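Why I Stopped Waiting for the Good Idea

14 comments
Share

For many years I believed that ideas come to people who have free time. I had a picture in my head of a person at a clean desk, in the morning, with coffee, and the idea arrives like a guest. I did not have a clean desk and I did not have the morning. So I decided that I am a practical person, and I left the ideas to others.

I now think this was a mistake, and a rather comfortable one. In this essay I want to argue for something that may sound dull: that limits are more useful to a creative person than freedom, and that we should put them on ourselves on purpose, also when life does not do it for us.

I work at Laltetti, a small company that makes printed instructions. If you ever bought a shelf and did not understand how to build it, maybe it was our fault. Each sheet has a fixed size, and the customer decides how many steps we can use. When I started I complained about this. Give me two more steps, I said, and I will make it beautiful. Once, for a client called Vamanar, I received what I wanted. There was no limit on steps and no limit on pages. I worked for 3 weeks and made 56 drawings, and it was the worst thing I have done in this job. Every small doubt became one more drawing. The client sent it back and asked for one sheet with both sides printed. The second version was ready in two days, and I still show it to new colleagues.

Of course one story does not prove a rule. I have friends who paint, and they tell me that instructions are a technical matter and that real art needs open space. I respect this, but when I look at how they work, I see limits everywhere. One of them buys only four tubes of color at a time. Another paints only on the same size of board, because her car does not fit a larger one. They do not call these things limits. They call them habits, or money.

There is a serious objection, and I do not want to hide from it. Some limits are simply bad. A person who is tired, or who works two jobs, is not lucky to have so little time. I find it ugly when a successful person says that poverty made him creative. The limit I defend is the one you choose and can also take away. If you cannot remove it, it is a different thing and it deserves a different essay.

So what did I change? Last November I made a rule for my own writing, which I do at home and for no money. Each text must be 300 words, and I have 30 minutes. I must begin with the first subject that comes to me, even if it is silly. The first texts were bad. I wrote about a bus stop in Brito, where I lived as a student, and I wrote about a spoon. But after some time I noticed that I was not afraid of the page anymore. When you have only half an hour, a bad text costs you very little -- and then it becomes easier to try something strange.

My neighbor, who is a much better writer than me, uses the opposite method. She collects notes for a year and then writes in one long period. We discussed this many times in the stairs. I think she also has a limit, only hers is the year. She says I am twisting her words to win the argument, and it is possible that she is right.

What I would ask of schools and companies is modest. When you want people to be creative, please do not put them in a room with beanbags and tell them that everything is allowed. I was once in such a workshop, called Drarnness, and we sat there very politely and looked at the markers. Give people a small and clear problem, a short time, and permission to fail in it. Then leave the room.

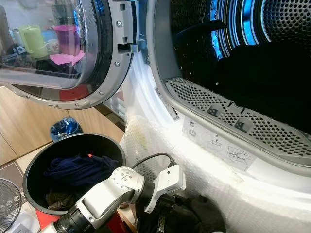 I still miss my 30 minutes often, especially when work is heavy, and I do not punish myself for it. The next evening I set the clock again and take whatever subject is the nearest -- yesterday it was socks, and I reached 300 words with one minute left.

27 shares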